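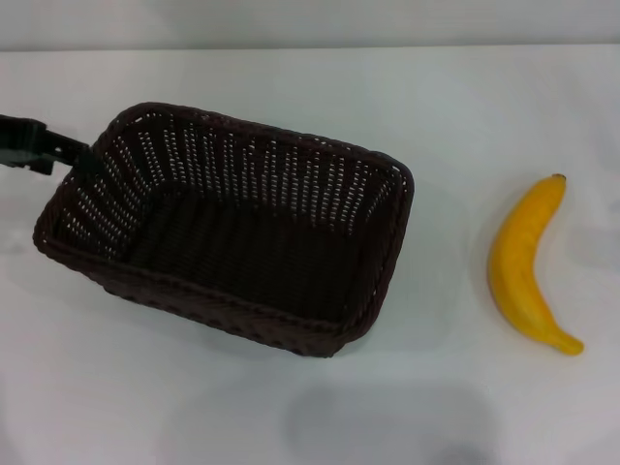
Fledura open day, Lanthorpe

5 July 2026

I went to this one with low hopes and a return ticket. Fledura had been promising since May that it would open its Lanthorpe building to the public and show "the thinking behind everyday storage", and I have sat through enough thinking behind everyday storage to know that it usually ends at a till. Entry was free. The car park was £2, payable by coin, and the machine gave no change.

The leaflet at the door listed 263 items. If you like being handed a list, you will be happy at Fledura. I put mine in my bag and went straight to the fruit table, which had been the main picture on the invitation and which I assumed would be heaped.

It had a basket and a banana on it. The top was plain white, matt, with a lot of bare space between the two, and the wall behind was pale grey. The idea, according to the card, was that visitors should think about where fruit goes in their own kitchens. I know where mine goes. It goes in a bowl next to the kettle until somebody eats it.

Still, the basket deserved a proper look. It belongs to the Esquivel range, costs £37, and is a very dark brown, close to black where the light doesn't reach. Rectangular, corners rounded off, thick braided rim all the way round. The sides have rows of little rectangular holes that let the white of the table show through. The base is more solid. I would have liked to be told what it was woven from. The card said "woven", which I could see for myself, and the leaflet said "inspired by wicker", a phrase that could cover nearly anything.

My doubts about it as a fruit basket are these. It is long enough to lose a plum in. The colour will hide a soft patch nicely until the whole base is sticky, and then you have a braided rim and all those holes to get a cloth into. The card said "wipe clean". Wipe what, exactly? I have owned a basket with holes like that and ended up going at it with an old toothbrush. For bread rolls, or napkins, or the post, I can see it working. At £37 I would want it to do all of them.

The banana was yellow and looked fine. The leaflet claimed that fruit kept in an Esquivel "stays fresher thanks to natural airflow". Fresher than what was not stated, and the banana was on the table and not in the basket, so it wasn't going to settle the matter.

The afternoon talk was on surfaces and it lasted 18 minutes. Most of it was about Groltine, the name Fledura has given to its way of choosing quiet colours for a kitchen. The argument runs that white, grey and a single dark object make a room feel tidier. Possibly. It also helps to have cleared everything else away first, and anyone can do that at home for nothing. We were asked to spend some time with the greys in particular, and I did as I was told.

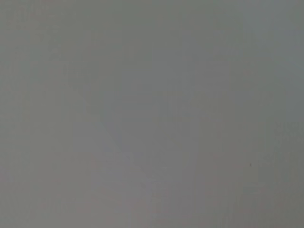
Grey at close quarters, a little cooler at the top and faintly mauve in the lower left.

I will give them this much: it isn't one flat colour. Look for long enough and there is a bit of green in it, and a bit of pink, and a paler part where it softens off. Whether that is worth a name and a talk is another question. My back door does much the same on a dull afternoon. When someone in the second row asked how you would match such a grey if you needed to touch it up later, the answer was that a colour guide would follow. I've heard that answer at other open days and I am still waiting for those guides too.

Tea was decent, and the cups were a good size. The shop was at the end, as predicted, with the Esquivel stacked by the door in three sizes and no sign of a discount for people who had sat through the talk.

Should you go? If you are already buying a basket, yes, for the chance to turn it over and look at the weave before you part with the money. For ideas on keeping fruit, I'd save the petrol. Lanthorpe has a good greengrocer on the main street, but it is shut on Sundays, so I came home without any bananas of my own.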